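Jan 24, 2026

# Notes – cutting a first novel down to size

Talk for the Relside writers' evening. Forty minutes, then questions. Water on the lectern. Don't read the slides aloud.

## Opening

- Say hello, thank them for coming.
- Ask for hands: who has finished a full draft? Who has gone back to it after a month?
- I'm talking about cutting. I am not talking about line polish or commas. If people want that, point them to the handout.
- My background in two sentences. Three fantasy novels, one of them published by a small press, Patwary. Before that a lot of short stories that I don't bring up unless asked.

The book I'll use for most of the talk is *Rokau*. The first draft ran to 1,058 manuscript pages. Pause there, people usually laugh. It was sent out at a little over half that. I want to go through where those pages went, because most of them came out in big pieces and very few came out a word at a time.

## Part 1 – Leave it alone first

I finished the draft in August and put it away. I'd planned on six weeks and lasted five. During that time I wrote down what I remembered of the story, in order, without opening the file. Two sheets of paper.

Whole chapters weren't on those sheets. I had forgotten writing them. There was a river journey with a toll keeper and a stolen mule, and when I found it again I had no memory of why anybody was going up the river.

Things you forget aren't always bad. A quiet chapter can do its work without sticking in the mind. But if you can't remember it and you can't say what would break without it, mark it.

(Slide: the two sheets. Leave up while talking, don't zoom in.)

## Part 2 – The chapter list

Make a list of every chapter, one line each. On the line write:

- who wants something
- what's different at the end

That's all. Keep it to one line, even for the long ones.

My list had 11 chapters where I couldn't fill in the second item. People talked, people traveled, it rained, and everyone went to bed with the same problem they woke up with. Eight of those chapters went completely. I moved one conversation out of the fourth of them into an earlier chapter, where it took up a page and a half.

The other three stayed and got a change put into them. In one, a letter that had been delivered safely now goes to the wrong house. It took a morning to write and fixed a problem two chapters later that I'd been trying to solve with a prophecy. 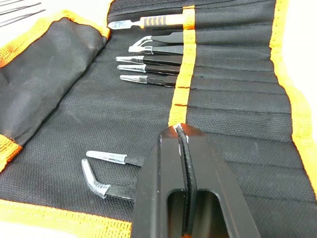
Say something about spreadsheets here if the room looks interested. I used index cards for the first book and a spreadsheet for this one. The spreadsheet is easier to sort by character. Cards are easier to throw away. Either will do.

## Part 3 – Characters who do the same job

This is the part that gets the most questions, so go slowly.

*Rokau* had 14 named characters in the town of Mostside by the end of the first act. A reader told me she was keeping a list inside the back cover. I took it as a compliment for a day or so.

Ask the room: what makes two characters the same character?

Answers I usually get:

- They give the same advice.
- They're never in a scene together.
- You mix up their names in your own draft.

The last one is the best test I know. I had an innkeeper and a ferry owner who both warned the heroine about the north road. I'd typed the wrong name for one of them four times. They became one person, who runs the ferry and rents out the room over the boathouse. She ended up with more to do than either of them had before, and I liked writing her.

Warn them: when you merge two people, search for both names, and read every scene all the way through. A leftover "her brother" will survive three drafts. Mine had a brother at the funeral that I caught in proof.

## Part 4 – History and maps

Fantasy people will be waiting for this. Be kind about it. I have the same habit.

I wrote 200 years of tax law for the river towns. Around a tenth of it matters to the plot. In the first draft you got nearly all of it, most of it spoken aloud by a clerk.

What I did:

- Copied every passage of history into a separate file.
- Read the chapter without it.
- Put back a sentence where I got lost.

Usually it was one sentence. In the courthouse chapter it was a full paragraph, and I left it at that. Some things need explaining, and readers will sit through a paragraph if they already want to know.

Don't delete the separate file. I've used bits of mine in the second book, and I look things up in it when I forget who owned which bridge.

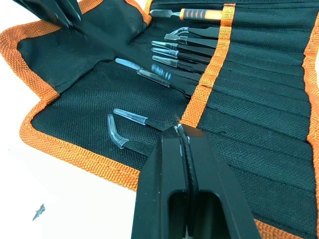

Read the before and after from the clerk's speech. Before is on the yellow page, after is on the white. Read the yellow one at normal speed and stop when they've had enough. The white one is four lines, so read it twice.

## Part 5 – Using outside readers

Keep short, five minutes.

- Give them the cut version, never the long one.
- Ask where they stopped for the night. Ask where they skipped.
- Ask if anything was confusing, and wait before you answer. I used to jump in and explain, and then I'd learn nothing.
- If two people skip the same scene, look at that scene. If one person does, make a note and carry on.

I had one reader who wanted the river journey back. He'd heard me mention it at lunch. It's still out – the mule is in a short story now.

## If there's time

The prologue. I cut it, put it back, and cut it again. My editor wanted it gone and I did too by then. Take a question on this if someone asks, otherwise skip.

## Questions

Likely ones:

- *How long did it take?* Seven months, with a job.
- *Do you cut as you write now?* A little. I still overwrite first drafts, and the second book was long too.
- *What about a word limit from an agent?* Check each agent's own page. I don't want to give a number that's out of date.
- *Did you regret any cuts?* One. A dinner in Mostside where the two sisters finally talk. I'd keep half of it now.

Handouts are by the door. The blank chapter list is on the back page.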